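About the Grirent Workshop

Grirent is a shared workshop for people who build robots and small automated machines on their own time. We have two rooms on the ground floor of the former Bortolotti print shop, 820 square feet in all. The front room has the benches and the hand tools. The back room has the 3D printers, the drill press and the shelves where members leave projects between visits.

Simone Bezerra and Andor Sárközi opened the place after sharing a garage for two winters. Simone had worked in machine repair and Andor taught high school shop. They were both building arms at home and kept buying the same tools twice. The first members came from a notice pinned up at the hardware store, and most of them still have a key.

Membership is capped at 30. That is how many lockers we have. When a spot opens we go to the waiting list in order.

What we build

The main project at the moment is Clivari, a set of hand-held grippers that members print and assemble themselves. You squeeze a lever and the jaws close. Each jaw ends in a foam pad, and the arms turn on brass eyelets pressed into the plastic. The design is meant to be made on an ordinary home printer and repaired with parts from a drawer. We try the grippers on household things with some weight and an awkward shape, because those show up problems that a test block does not.

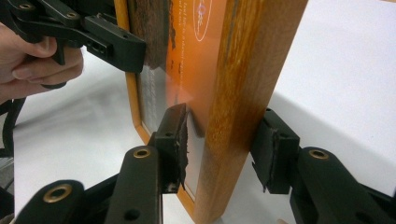 Work on Clivari happens mostly on weeknights. One group handles the printed parts and another handles the linkages, and they trade places every few weeks so that everyone learns both. Drawings are kept in a binder by the door as well as on the shared drive. If you change a hole size, you write it in the binder with your initials. We have had trouble with this in the past and it is now a rule.

A second project, Stekau, is a motorized parts sorter. It is further behind. The feeder jams on washers and Andor is on his fourth version of the chute. Anyone with experience in vibrating feeders is welcome to stop by and look at it.
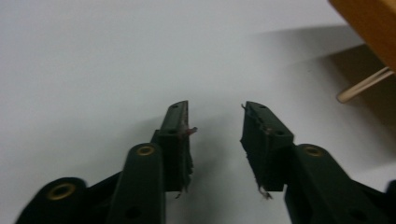
Repair takes up more of our hours than new building does, and we tell new members this before they sign up. Plastic arms last a long time if the holes are clean. Pads do not. The inner edges of a jaw go ragged with use, strands start to hang off them, and bits of other material get caught in the tear. At that stage the pad should be peeled off, the face scraped clean and a new pad glued on. We keep precut foam in the back room, and Simone shows the method to anyone who has not done it.

Joining

Dues are $30 a month and cover the printers, filament for shared projects, glue, foam and fasteners. Material for your own project is on you. You do not need a technical background. You do need to do the safety walk-through, which takes one evening, and to sweep your bench before you leave.

The shop closes for the last two weeks of December. The rest of the year members can come in at any hour with their key code, 2456 is the locker room extension if you are locked out, and someone will usually pick up in the evening.

Page last updated Monday, September 29, 2025.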